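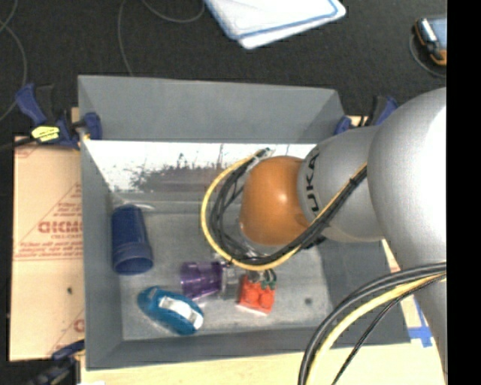 Somebody replied to last week's posts asking why we bother with a planner at all when the arm only has to go down into a bin and come back up. Fair question. I said I'd answer it properly, so this is a longish thread on the software side of bin picking.

**1/**
Going down and up is the easy bit. The trouble is the walls. A cup lying on its side close to a wall gives you very few grasps that don't put the wrist or the cables into the bin. The planner's job is mostly throwing grasps away.

**2/**
Our stack, for anyone new. Vurora does perception. Preso is the grasp sampler. Xenos is the motion planner. Bresent is the logging and replay tool. They're four separate processes talking over a message bus, and most of my week goes on the gaps between them.

**3/**
Preso proposes 400 grasps per cycle. It doesn't know the bin exists. That was a choice: we tried teaching it about walls and it got slow and timid, and we ended up with fewer good grasps near the middle as well.

**4/**
Xenos then checks each candidate against the collision model. On a cluttered bin we might have 21 left. With one object in a corner we've had none, and then the cycle returns "no plan" and asks for a new view.

**5/**
Collision model: bin as five flat slabs, walls tilted in the way the real ones are. For months I had them vertical. Everything near the floor was being checked against a bin that was too generous at the bottom. The fix was one angle in a config file.

**6/**
Cables. The arm's own geometry comes from the KUKA model and is fine. The cable loop round the wrist isn't in that model, so I've wrapped it in a fat capsule. It's crude. It costs us some grasps that would have been perfectly safe, and I've not found a cheap way to do better.

**7/**
I did try a proper cable simulation in June. It gave nice curves and took longer to run than the pick itself. Deleted the branch.

**8/**
Perception next. Clear and translucent plastic is still the worst thing you can hand Vurora. A purple see-through cup gets half a depth map if you're lucky. What comes back is often the floor behind it with a few points floating above.

**9/**
What helped was to stop trusting depth inside any mask the segmenter marks as see-through. We take the outline from colour, assume the thing is resting on the floor, and give it a height from the mask width. Wrong in detail, good enough to plan an approach.

**10/**
Shiny strips are the other one. Anything bright and reflective low down on a wall gives false points in mid-air, and Xenos treats those as obstacles. We now clip everything within a small margin of the known wall planes. That does mean a thin object lying right up against a wall can vanish.

**11/**
Yes, I know. It's on the list.

**12/**
The clamps holding the bin are in the collision model too, as boxes. If you move a clamp, you have to edit a file. I've been asked to detect them automatically. I'd sooner have the file, because a missed detection there means hitting metal.

**13/**
Control. Approach is position controlled down to a set height, then we switch to a slower mode that watches joint torque and stops on contact. The switch used to jolt. The two controllers disagreed slightly on the starting pose, and the second one corrected it all at once.

**14/**
Fix: the second controller now takes its first setpoint from the measured pose at handover and blends to the planned one. A dozen lines. Finding it took far longer than writing it.

**15/**
I only found it thanks to Bresent. It stores every message with the time it was sent and the time it was received, and lets you replay a cycle against new code. We have 2,509 cycles in the archive now. Every change to Xenos runs against all of them overnight.

**16/**
The replay doesn't tell you if a grasp would have held. It tells you if the plan changed, and where. I go through the changed ones by hand in the morning with a coffee. Most are noise from the random seed. About 3 in a typical run are worth opening.

**17/**
Someone will ask about learning the whole thing end to end. We might, one day. For now, when a pick goes wrong I can say which of the four processes got it wrong, and I'd miss that.

**18/**
Still open: the capsule round the cables, thin things against walls, and Preso wasting most of its samples when there's a single object in a corner. I'm starting with the last. The plan is to pass it the distance to the nearest wall as a hint and leave the hard checking in Xenos.

**19/**
The config format for the bin and clamps is written up in the Xenos docs as of this morning. If the wall angle sign confuses you, positive is inwards.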